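4. Where the colander stands when it is not draining

4.1 Background of this part of the study

In the previous section we reported how the participants described the draining of pasta, rice and vegetables. The present section treats a question which we did not plan from the beginning. In the first interviews in Ellolitz, several people told us that the colander spends more time on the table or beside the sink than in it, and that during this time it is also used. It holds fruit, it covers bread, it receives the peels of potatoes. We therefore added a group of questions on this secondary use to the second round of the Ferkosa household survey, which was carried out in December.

The survey was answered by 378 households. From these, 27 were visited at home and agreed to keep a kitchen diary, in which every use of a colander, sieve or draining basket was written down with the time and the purpose. The diaries contain 1,075 entries in total. We have coded an entry as draining when water was poured away through the holes, as washing when food was rinsed under the tap and left in the vessel, and as holding when no water was involved. When an entry had two purposes, we coded the one which the participant had written first. This is a simple rule and it has its costs, which we discuss in Section 6.

4.2 Form of the vessel

It was necessary to agree on some words for the form before the coding could start. In everyday speech the participants used colander, strainer, sieve and basket almost without difference, and in the Gedow interviews one household used three of these words for the same object within a few minutes. We use colander for any stiff vessel with punched or moulded holes, and sieve only when there is a mesh of wire or thread.

Colanders differ in outline (round or oval), in the kind of handle, in the part of the wall which is left without holes, and in the order of the holes themselves. The last point has received little attention in the household literature. A square grid of holes is easy to draw, but on a curved wall it does not stay square, and many makers use staggered rows, where each row is moved by half a step against its neighbour. Seen from the inside of the basin, such rows appear bent. The plain zone without holes is usually found near the rim or where the wall turns. Participants spoke of it as the part where they hold the vessel with the thumb, and two of them said that they look for it with the fingers when the kitchen is full of steam.

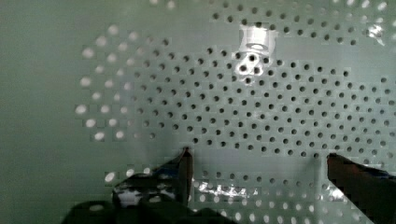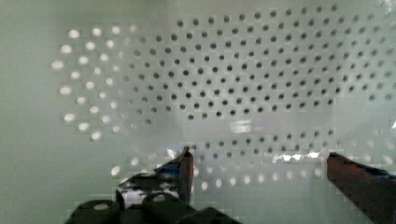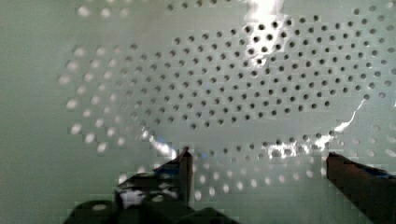
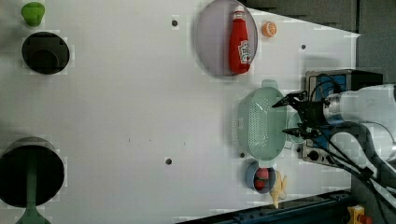
Figure 3. Perforated surfaces at close range (first three pictures) and a table top with an oval colander among other kitchen things and play food (last picture).

Holding was the use for which participants had the least words. They answered quickly when we asked about draining, but when we asked what was in the colander this morning they often had to go and look. In the diaries, 89 entries were coded as holding, and most of these come from households where the colander has no fixed place in a cupboard. It is put down on the table after washing, and then something is put into it. The neighbours of the colander on the table seem to be important in this. If there is already a bowl for fruit within reach, the fruit goes into the bowl, and the colander stays empty or is put away sooner. A table like the one in the last picture of Figure 3, where a small bowl with a strawberry stands close to the colander and a plate carries a ketchup bottle, is a table of the kind we would call divided: the other vessels have each got something to carry, and the colander has its own place between them. In the undivided tables of our visits there was one large vessel and everything was in it, also keys.

The outline of the vessel has an influence too. Oval colanders were more often kept on the table than round ones. We first supposed that this is a matter of space, because an oval vessel can be pushed along the wall side of a narrow table. The participants gave another explanation. An oval colander which has one handle at each end, as in the last picture of Figure 3, can be carried to the table with two hands like a small tray, and it is put down with the food still inside. A round colander with one long handle was described as something which wants to go back on its hook. We do not want to make too much of such sayings, but they came from different households in both Ellolitz and Gedow, and nobody had been asked about hooks.

4.3 Judging whether it is clean

A second result concerns the moment before the colander is used again. In the interviews we asked how people decide if it can be used directly or has to be rinsed first. The most frequent answer was that they hold it against the window or the lamp. Open holes are then bright, and a hole with a piece of rice or a dry starch film is dark or dull.

This method is less sure than the participants believe. Whether a hole looks bright or dark depends also on what is behind it and from where the light comes. The second picture of Figure 3 shows this well, as one group of holes at the left glows white while the holes in the middle and to the right are dark grey or nearly black. In the third picture the darker holes are in the central part and those further out are pale and soft. A person who follows the rule strictly would have to say that a part of the surface is blocked, and would have no good ground for it. Shine on the surface makes a further difficulty. In the first picture there is a white glare in the upper right corner which washes out a few of the holes, and in this area the rule gives no answer at all.

Those who had used the same colander for many years did not rely on looking only. They passed the flat hand over the inside, or they poured some cold water in and watched how fast it went down. One older participant in Gedow said that she taps it on the edge of the sink and listens, and she was surprised that we wrote this down. We found the touching method more often with plastic colanders and the looking method more often with metal ones. The number of home visits is too small for a test of this difference.

Pale colours were preferred by most households for the reason that one sees the dirt. The same households complained that tomato and carrot leave a stain on pale plastic which does not go away, so that the vessel looks dirty when it is clean. In the earlier work with the Oshima interview guide, from which we took the wording of our questions on colour, cleanliness and age of the object were asked together in one item. We separated them, and we would advise others to do the same, as several participants called their colander old when they meant stained.

4.4 Consequences for the coding

From the above we made two changes in the code book. Holding was divided into holding for later (food which waits to be cooked or eaten) and holding as storage (anything which stays over the night). And the question on cleanliness was extended with the means of judging: by looking against light, by hand, by water, by other means. All diary entries were coded again with the new book by the same two coders. Where they did not agree, the entry was read aloud and discussed together with the plan of the kitchen, which was drawn at the first visit. Entries which stayed unclear after this were kept in the table but are not used in Section 5.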